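Sellham cafeteria switches to small round plates for single portions

September 2023

The staff cafeteria at Sellham has replaced its large oval breakfast plates with a small round white plate meant for one item at a time. The change took effect on Wednesday and covers the morning service only. Lunch will stay on the existing dishes until the current stock is used up.

The new plate is supplied by Flukar and was ordered in a single lot of 1,378 pieces. It is white on both sides, has no printed rim and stacks in the same racks as the old saucers. The dishwasher baskets did not have to be changed. Each basket takes 89 plates per cycle when loaded on edge.

Under the new system, an egg, a piece of fruit or a roll goes on its own plate, and guests take as many plates as they want. The old oval plate was filled at the counter by kitchen staff. A trial in May on one of the serving lines found that most of the food sent back uneaten was fruit, usually a half orange that had been added to every plate as standard.

Eskil Holmgren, who runs the kitchen, said the single plate makes portions easier to track. "We count what leaves the counter and what comes back. With one item per plate the two numbers can be compared directly," he said. "With the oval plate we had to sort and weigh everything by hand, and the weights included bread crumbs, peel and napkins."

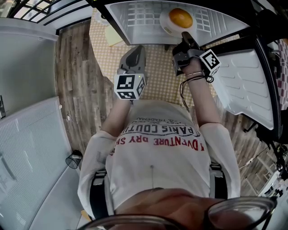
The plain white surface was picked over a gray version from Bundex, which was cheaper per piece but showed knife marks sooner. White also gives better contrast for strong colors such as egg yolk and orange, and the kitchen uses color to check whether eggs have been held too long under the lamps. A yolk that has gone dull at the edge is pulled from the counter.

Holding time for fried eggs has been cut to 8 minutes. Boiled eggs are not affected. Whole oranges are now served unpeeled, and the cutting station next to the juice dispenser has been removed. The space will be used for a second tray return.

The smaller plate has some drawbacks. Trays fill up faster, and guests who take more than three plates often need to stack them. The kitchen has asked for a deeper tray with a raised edge, and samples from Bhutto are expected before the end of the year. The plate also slides more easily than the oval one on a wet tray, so trays are now dried on a separate rack before they go back to the line.

Return counts will be logged each morning by plate and item. If the amount of uneaten fruit falls as expected, the same plate will be used for desserts at lunch. No decision has been made on the main course.

Remaining oval plates in good condition are stored in the dry goods room and can be requested for meetings through the kitchen office. Chipped ones have been discarded. Breakfast hours and prices are unchanged.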